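Ticket 1067: Replacement finger pads and spare gripper, budget for next order
Queue: Equipment purchasing
Site: Gomley bench room
Status: Closed, carry over to next plan
Opened: 17 Nov 2022

Request as submitted

We need a decision on finger pads for the hand-held grippers before the order goes to Collura. The current plan has no line for spares. The pads were bought with the grippers and were treated as part of the tool, so they never got their own part number in our sheet. Operators at Gomley say the cup task has become less reliable and are asking for either new pads or a third gripper. Please advise which one to budget for.

Operator notes attached to the request: cup slips when picked up from the side, more often near the end of a session. Closing force feels normal. No alarms. The problem shows up with the cream cup and much less with the flat boxes.

Reply 1, purchasing

Before we put money against this, please confirm the following.

Which gripper is it, the left or the right of the pair, or both?
Is the cup the same one used in October?
Has anyone cleaned the pads, and with what?
Are the pads sold separately or only with the finger?

On the last point, the Collura price list we have on file shows fingers only as a set of two at $101 per set. There is no line for pads. If pads can be had alone we would want that in writing.

Reply 2, bench room

Both grippers are affected, one more than the other. The cup is the same one. Pads were wiped with a dry cloth. We have not used alcohol on them as the manual doesn't say whether the adhesive can take it.

Collura was asked about pads. Answer is still open.

We set the cup task up again this morning for a check.

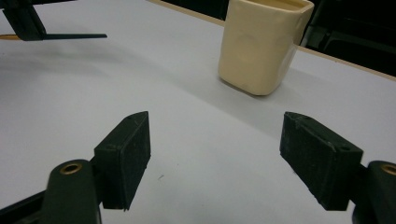
Bench check, cup task. Scuffs and pale flecks of dust on the left finger pad.

The left pad is marked on its inner face. The top ridge of the right finger has a few light scratches, and we don't count those as a fault because the cup never touches there. The cup has rounded corners and sides that bulge slightly, so the pads probably don't meet it across their full face. That would explain why the flat boxes give less trouble.

Reply 3, purchasing

Thanks. Dust and scuffing are two different things for us. Dust costs nothing to fix. Please clean the pads properly and run the cup task again before we go further. Ask Collura about alcohol first. If they say no, use a lint-free cloth with water and let the pads dry fully.

Also please wipe down the table before the run. There is a speck of debris on it near the fingers, and anything loose on the surface can end up on the pads.

Reply 4, bench room

Collura says alcohol is fine on the pad face if it is kept away from the edges. They also confirmed that pads are not sold alone. The finger set is the smallest part they will ship. Lead time is 17 working days.

Cleaned both grippers and ran the cup task. Results:

Before cleaning, as logged in the last session: 14 slips
After cleaning, same number of tries: 6 slips

Better, but still above what we had in October. We swapped the one unused finger set we have onto the worse gripper and ran it again. 2 slips.

Reply 5, purchasing

So cleaning gets back more than half of the loss and new fingers get back most of the rest. That makes this a wear part. A third gripper would not have fixed it. It would have given you one good tool for a while and then three worn ones.

Comparing the two options as they would go in the plan:

Option A, third gripper: $1,067, one time, and the finger sets would still be needed later.
Option B, finger sets: $101 each, four sets for the year, $404 in total.

Banska had a quote in for a compatible finger with a softer pad. We looked at it. The price is lower but the mounting holes are in a different place and they could not send a drawing. Not taking that forward for now.

Going with Option B. The Morris site uses the same grippers and has no spares line either, so we will raise the same line for them under a separate ticket. Please don't order on their behalf.

Reply 6, bench room

Agreed on B. Two questions.

Can one set come now out of this year's small parts money? With the lead time we will be short if the other gripper gets worse.

How do we decide when a set is done? Right now it is whenever somebody complains.

Reply 7, purchasing

Yes to the first. One set approved from small parts. It counts as one of the four, so the plan now carries three sets, $303.

For the second, use the slip count. Clean first, run the cup task, and if the count is above 5 after cleaning, change the set and write the date on the gripper sheet. Keep the old fingers. If Collura ever offers pads alone we may be able to use them again.

Resolution

Cause: worn and dusty finger pads, made more noticeable by the shape of the cup.
Action: pads cleaned, one finger set changed, one set ordered, three added to next year's plan.
Not approved: third gripper.
Open item: part number for finger sets to be added to the spares sheet. Assigned to bench room.
Linked ticket: Morris site, spares line for grippers.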